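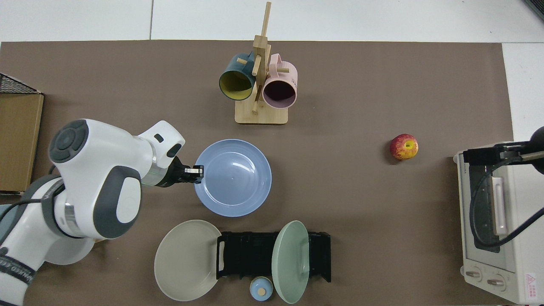
Wartung der Küchenzelle: Greifer neu eingestellt, Kabelführung überarbeitet

Die Küchenzelle der Arbeitsgruppe Dama steht nach einer planmäßigen Wartung wieder für den Versuchsbetrieb zur Verfügung. Die Arbeiten wurden im November gemeinsam mit dem Servicepartner Pukard am Standort Eltcombe durchgeführt und nahmen zwei Arbeitstage in Anspruch.

Anlass war eine Häufung von Fehlgriffen bei flachem Geschirr. Becher wurden zuverlässig vom Halter genommen, während Teller am Rand mehrfach abrutschten oder schräg im Greifer saßen. Die Prüfung ergab einen ungleichmäßigen Verschleiß der Greiferbacken sowie einen geringfügigen Versatz des Werkzeugmittelpunkts. Beide Backen wurden ersetzt, anschließend wurde der Werkzeugmittelpunkt neu eingemessen. Die Schließkraft ist für Teller und Schalen nun in einem eigenen Parametersatz hinterlegt und darf nur nach Rücksprache mit der Zellenverantwortung geändert werden.

Für die Abnahme wurde der Aufbau auf der braunen Matte verwendet, mit Becherhalter, Abtropfgestell und Kleinofen. Geprüft wurde unter anderem das Greifen des hellblauen tiefen Tellers am linken Rand. Insgesamt wurden 72 Greifvorgänge protokolliert, von denen drei wiederholt werden mussten. Die Wiederholungen betrafen ausschließlich Teller im Abtropfgestell und werden bei der nächsten Anpassung der Anfahrwege berücksichtigt.

Überarbeitet wurde ferner die Kabelführung am Arm. Die Leitung zum Greifer wird entlang des Gehäuses geführt und muss in jeder Armstellung ausreichend Spiel behalten. Nach jedem Umbau ist der Arm daher einmal mit verringerter Geschwindigkeit durch den gesamten Arbeitsraum zu fahren. Am Kleinofen ist zusätzlich darauf zu achten, dass das Kabel der aufgesetzten Mechanik den Schwenkbereich der Tür nicht behindert.

Für die laufende Pflege gelten folgende Festlegungen:

Die Greiferbacken sind vor Beginn jeder Versuchsreihe mit einem fusselfreien Tuch zu reinigen. Fetthaltige Reinigungsmittel sind nicht zulässig.

Die Verschraubung der Grundplatte ist monatlich zu prüfen. Das Ergebnis wird im Zellenbuch eingetragen.

Die Matte darf nicht verschoben werden. Ist dies unvermeidbar, muss die Referenzfahrt wiederholt werden; hierfür sind 45 Minuten einzuplanen.

Die aktualisierte Arbeitsanweisung liegt im Projektverzeichnis Kaneko. Ältere Fassungen verlieren ihre Gültigkeit. Buchungen der Zelle sind über den gemeinsamen Gerätekalender wieder möglich.

Weitere Meldungen
Neue Belegungsregeln für die Versuchsflächen in Eltcombe
Projekt Kaneko: Zwischenbericht liegt vor
Unterweisung für neue Zellennutzer

Sie erhalten diesen Rundbrief als Mitglied des Verteilers Dama. Abmeldung über den Link in der Begrüßungsnachricht.

Kontakt | Impressum | Datenschutz | Nach oben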